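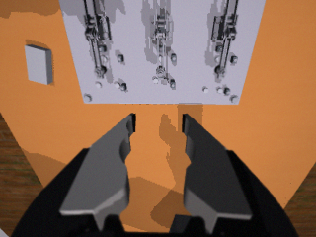

**Which fish tissue do the values refer to?**
All concentrations are for skinless dorsal muscle, in nanograms of total mercury per gram of wet weight. Liver was also taken from the perch, but it is stored in a separate file and is not part of this release.

# Neson reservoir mercury tables

The tables contain results for 563 fish from 4 stations in the Neson reservoir, upstream of Ridedthorpe. Sampling was made with gill nets in May, before the water level is lowered for the summer.

## Files

- `fish.csv`: one row per fish (species, length, weight, station)
- `hg_muscle.csv`: total mercury, linked by `fish_id`
- `stations.csv`: depth and bottom type

## Known problems

- 13 fish have no length, because the field sheet was damaged. The field is blank, please do not read it as zero.
- Values under the detection limit are written as `<LOD`. We did not replace them by half of the limit.
- The station "Dultano" was called "Kaczmarczyk pier" in older sheets. It is the same place.
- Pike heavier than around 2000 g were cut in the field, so their weights are less exact.

## Contact

Ghada Mansour keeps the tables. If you find an error, please send her the `fish_id` and the column name.

Last change: February 17, 2024 (corrected two station codes in `fish.csv`).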